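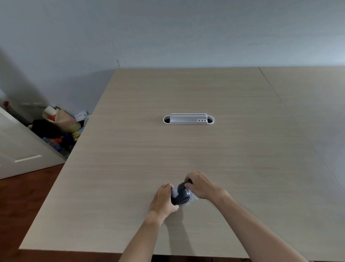 Ristwood meeting table with the oval cable grommet, second section butted up on the right.

Ristwood Sectional Table, Light Beige Wood Grain
Sold by Dakwood Used & Surplus Office

Condition: used, good
Price per section: $238
Grommet insert: included with grommet sections
Sections in stock: 39
Delivery: local only, or pick up at the dock

Ristwood's old catalog called this a "collaboration surface." It is a table. It has a flat top in a light beige wood grain, and if you push two of them together you get a longer table. We have sold a lot of office furniture with bigger promises attached, and most of it came back to us within a few years, so we'd like to keep the claims on this page small.

What you get

One table section with legs and hardware. Sections come with or without the white oval cable grommet, and you need to tell us which you want when you order. The grommet version holds a white plastic tray with a raised back panel and three small round holes toward one end. The catalog said the tray "eliminates desktop clutter." We doubt it. It will take a few pens. It leaves an opening at each rounded end of the oval, and those are what you'll care about, as that's where your cords go down.

The tray lifts out. If you hate it, leave it out and you have a bigger hole for cords.

About the seam

Ristwood described the joint between sections as seamless. Look at the photo. There is a line. It's thin, and the grain color matches on both sides, but anyone sitting at the table will see it. Whether you feel it under a sheet of paper depends on your floor and how patient you are with the leveling feet. We got ours close in our own break room, on an old wood floor that runs downhill toward the door, and it took most of a morning.

If you want one long top with no line in it, don't buy this. Buy a single-piece conference table and measure your elevator first.

The finish

Light colors hide dust and show coffee. The grain is printed evenly enough that two sections from different rooms still look like they belong together, and that is more than we can say for the Pustavel tables we carried before these. Those came in a "natural" tone that turned out to be several tones. We wiped the Ristwood tops with dish soap and water and nothing bad happened. We have not tried stronger cleaners and won't tell you they're safe.

Small scratches are likely. We grade tops under the warehouse lights, which are not kind, but we will miss some. Anything deeper than a fingernail catch gets marked down and sold separately.

Weight and shipping

Heavy enough that you want another person. We don't ship these by parcel. Local delivery is to the first dry floor, and stairs are extra. Ask before you order, because the drivers can't change the price at your door.

Warranty

The original maker's warranty does not transfer to you, whatever the sticker under the top says. We give store credit for 3 months if a leg or a bracket fails in normal use. Standing on the table is not normal use. Grommet trays are not covered, and we have no spares.

Will it match what I have?

Probably not, if what you have is another brand. We tried one next to a Pavlović desk that looked identical on a phone screen. In the same room the Pavlović was pinker. Come by with a drawer front or ask us for a sample chip.

Stock number 3000. Next batch expected in November, if the seller clears the building when they say they will.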